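Small room, low bed, clothes rack: where does the bedding go?

Forum: Home > Bedrooms > Small spaces

pinegrain
Posts: 44

I sleep in a small room with a low bed on a white base, and a clothes rack against the back wall. There's a tall white wardrobe too. There is a pine step platform at one end of the bed, two blocks, one lower than the other. I put it together from slatted planks and left the wood raw.

Two things I'd like opinions on. First, the fitted sheet. It's gray, cotton, and it wrinkles across the top by the second night no matter how I pull it. Second, the pillows. I have two in a pale sage green and every morning I stack them at the end by the platform, and every evening the top one has slid across the bottom one. 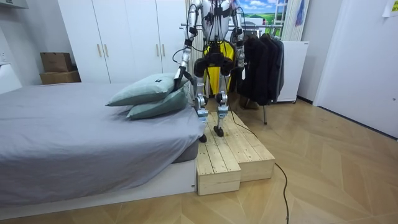

The mattress is a Sanness, the thin one, and I suspect the sheet is cut for something deeper. It hangs down over the side more than I'd like. I've washed it hot twice hoping it would shrink and it hasn't. I don't want to buy a thicker mattress, I like the bed low.

Also open to ideas on the platform. Would you finish the pine or leave it?

dropcloth_dan

Sheet is too deep. Thin mattresses need a shallow pocket sheet and most stores don't stock them, so look online. If you want to keep the one you've got, sheet straps underneath will do it. Two straps crossing corner to corner. Takes five minutes and you don't see them.

Stop washing it hot. You'll fade the gray and the elastic will go before the cotton shrinks.

Iestyn Lloyd

Straps are fine until you change the bed, then you're on your knees with the clips. On a low bed against other furniture that gets old. I had the Pruleck ones and took them off after a month. What worked for me was turning the extra fabric under and tucking it flat, like a flat sheet. The elastic ends up well under the mattress and the weight holds it.

For the pillows, lay them side by side. Stacked pillows slide, especially if they're both full.

dropcloth_dan

You have to lift the mattress to tuck it that far. Same amount of kneeling.

Iestyn Lloyd

You lift one corner at a time. The thin ones weigh nothing.

marlow_k

On the pine: finish it. Raw pine in a bedroom picks up every bit of dirt off your feet, and it gets into the grain and stays. I'd do two coats of a matte water-based clear. Sand lightly between coats. It will stay pale, it just won't mark as fast. Do the edges of the slats too, that's where the splinters come from.

Do it with the window open and take the clothes off the rack first or they'll smell of it for a week.

Sebastián Cisternas

I'd leave it raw. I've had a slatted pine step by my bed for six years with nothing on it. It has darkened a little and the knots stand out more, and I like it that way. When it gets dirty I go over it with fine sandpaper and vacuum between the slats. Clear coat on a step is slippery in socks, even the matte kind.

My bigger question would be the clothes rack. Does anything long hang down behind the steps? Mine collected a lot of dust at the hem until I moved the coats to the other end.

marlow_k

Matte isn't slippery if you don't pile it on. And sanding every time it gets dirty is a lot more work than wiping it. But it's not my floor.

pinegrain
Posts: 45

Thanks. I'll try the deep tuck first since it costs nothing, then straps if it doesn't hold. I did think about pillows side by side but then the platform end looks cluttered to me. Maybe I'll just stand them up.

Sebastián, yes, the dark stuff is at that end and it's dusty at the bottom. I'll shift the long things over this weekend.

Undecided on the finish. I do wear socks.

teatowel

Ingvarsson used to sell a shallow fitted sheet in gray. I bought mine last September and it fits a thin mattress without any slack. They may have dropped it. Droson has one too but the elastic only goes around the corners and it pops off.

dropcloth_dan

Corner elastic is useless on any mattress. Get all-around or don't bother.

pinegrain
Posts: 46

Tucked it last night, one corner at a time. Side looks a lot neater. Still some wrinkles across the top, so I've ordered the straps as well.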